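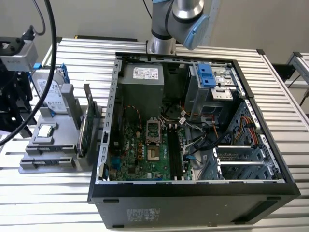

Mundine Desktop Refurbishment: Progress Report to the Fondumora Fund
Prepared by Freya Wainwright, 20 October 2024

1. What your money has bought so far
The grant promised 200 working desktops for the Dulura reading rooms. We have finished 14. I would point out that the first few months went into acquiring the towers, which arrived with every generation of dust represented, and that the pace since June has been better than the total suggests.

Each tower goes on its side with the panel off, and the processor and memory are fitted on the bench. The hard drive and CPU wait in a gray parts holder beside the case, an arrangement that has done more for our tempers than any training day. Before it we had a saucer.

2. Memory and processors
Matching memory to boards remains the slow part. The sockets are fussy about which way round a module goes, and donors are relaxed about what they send. We were given 736 modules in one delivery, and Chun-hung Lui is still sorting them. He has asked me to record that he is not enjoying it.

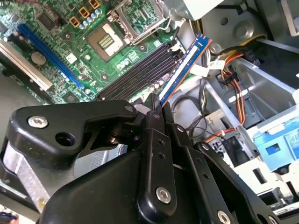 3. Spending
We have spent $1,258 on replacement drives and thermal paste, all through Chou, who deliver on time and invoice even faster. Cables have cost us nothing. Every old tower comes with more of them than it can decently hold, and tucking them back so the side panel will close takes longer than I budgeted for.
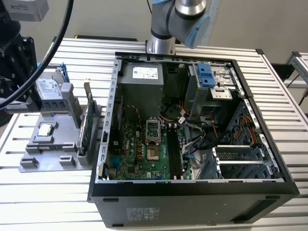

The labor line is therefore running ahead of plan, and I would like to move the unspent shipping money across to cover it. Please let me know if that needs a form. I assume it needs a form.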